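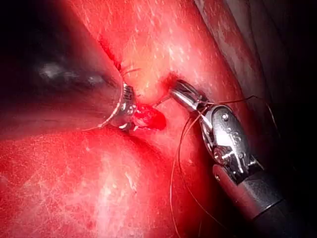 The Suture Room at Asudico: Work at Hand

Since November our training center in Chisholm has had two robotic stations for surgical suturing. I am Noémie Thibodeau, and I coordinate the nursing side. My colleagues at the other sites, Zalolham and Vunuton, asked me many times how the daily work changes for the staff, so I made this page.

The station

Two instruments work toward each other from opposite sides, and the thread at the right one is so fine that it shows mainly against the lighter tissue or the shiny metal. The surgeon holds neither of them by hand. He or she sits at the console, a few steps away, with the shoes off if they prefer (most of them do).

The thread

With the old way, the assistant could feel from the surgeon's elbow when the next suture was needed. Now the elbow is at the console, and we had to learn to ask and answer with words. We agreed on short phrases, and each request is repeated aloud before anything is passed. In the first weeks it felt like speaking on a ship radio.

The instrument change

This part is still done by people. The assistant takes out one instrument, checks the tip and the wrist joint, and puts in the next one. We practice it until it takes less than 90 seconds, without hurry in the hands. Two of our senior nurses now teach only this - a job which did not exist here before.

The log

We have written down 947 practice sessions so far. The surgeons say their necks hurt less. The assistants say the opposite, because they stand longer in one place and look up at the screen, so the screens were moved lower in all rooms.

The next group starts at 7 in the morning. Please bring your badge, and leave the big bags in the lockers near the stairs.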